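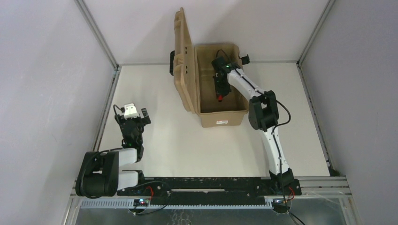
# Leasing and showings assistant wanted – Inskip Property, Jiltby office

We're a small real estate office looking after rentals and a handful of home sales in Jiltby and out along the Asotley road, and we've reached the happy point where the phone rings more than the two of us at the front desk can keep up with. So we'd love to find a friendly, steady person to join us in March, and if you've been thinking about getting into property work without quite knowing where to start, please do read on!

Most of your day would be spent meeting people. You'd show apartments and houses, answer questions about leases and pets and parking (so many questions about parking), and write up listings that sound like the homes they describe. We manage 269 rentals, from studios over the bakery to a big old farmhouse on 80 acres, so you'll want comfortable shoes and a car you don't mind getting muddy.
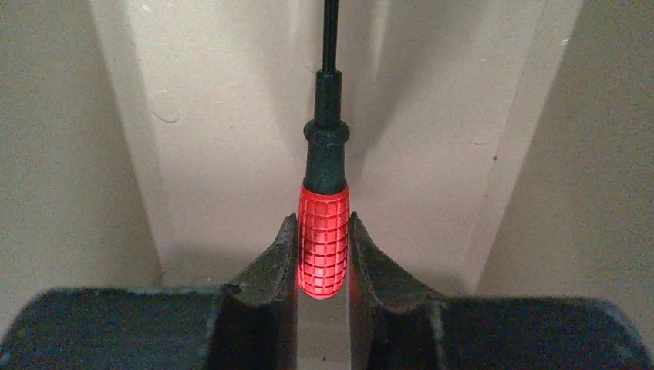 You'd work closely with Nabila Helmy, who runs our lettings side, and with Cleiton Toledo on move-in and move-out inspections. He'll teach you how to fill in a condition report properly – it takes a while to get the knack, and we don't expect you to have it on day one.

**What we're hoping for**

- A valid driver's license
- Clear, kind writing, including in emails to people who are upset
- Some evenings until 7 p.m., agreed ahead of time
- A real estate license is welcome but not needed; we pay for the course once you've been here 2 months

The job is full time, with paid vacation and a $700 yearly allowance toward gas and phone.

To apply, send a resume and a few lines about the best or worst place you ever rented to Adeel Khattak at the Jiltby office, or drop them off in person any time before 4 p.m. Adeel answers every letter himself, though he may need a week or so.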